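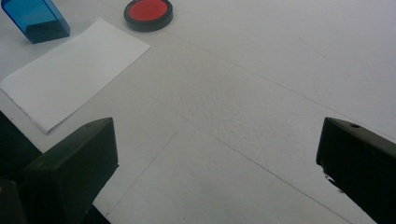

Slide 1. A single sheet of white paper on a pale, textured work surface.

Speaker notes: Paper on the Table - Handling Loose Sheets in a Shared Records Room
Presented by Meenakshi Vishwakarma, Ollstead Records Service
Tuesday session, 25 minutes including questions

Opening

Good morning, and thank you to Girish Shakya for the introduction. My subject today is the loose sheet: the page that has left its folder and has not yet reached another one. At Ollstead we reviewed 3,698 folders between January and June. Of these, 1,202 held at least one sheet that was unattached, out of order or without a reference number.

Stay on slide 1 for the next two sections.

The surface

Please look first at the tabletop. It is white, with a fine matte grain, and the sheet is whiter and smoother than the surface beneath it. The difference is small. In our reading room, staff reported that pale sheets were being left behind on pale tables at the end of the day. Elsa Lindqvist tested gray felt mats at half of the stations, and the mats have now been adopted throughout the room.

Faint lines also run across the surface. Where a table has seams of any kind, we ask staff to run a hand over them before work begins. A raised seam can mark a sheet when someone writes or presses on top of it.

The edge

The bottom edge of the sheet looks a little rough and slightly torn. I would ask the audience to consider how they would record this. Our earlier form offered only "good" and "damaged," and most readers of the form chose "good" for an edge of this kind. The revised form has a separate line for edges, with space for a short note. Staff are asked to write what they see and to leave the cause blank unless it is known.

Do not trim a rough edge. Do not tape it. Place the sheet in a clear sleeve, open side up, and enter the sleeve number on the form.

Pause here for questions on the form. Copies are on the side table.

Slide 2 (text only). Placement

A sheet should lie flat and square to the reader, with all four corners on the mat. This sounds minor. Madhu Sachdeva's team found that sheets set down at an angle were the ones most often swept up with other papers - usually at closing time, when tables are cleared quickly.

Slide 3 (text only). Costs and supplies

The first order was 3,000 sleeves and 21 mats. Bhupendra Pal holds the supply list and will answer questions on storage. The Vondinholm office has asked to use the same form, with a change to the numbering, and we expect to send them the final text in June.

If time is short, skip slide 3 and refer the audience to the handout.

Closing

Repeat the contact details for the records desk. Questions on digitization should be held for the 11:30 session in the next room.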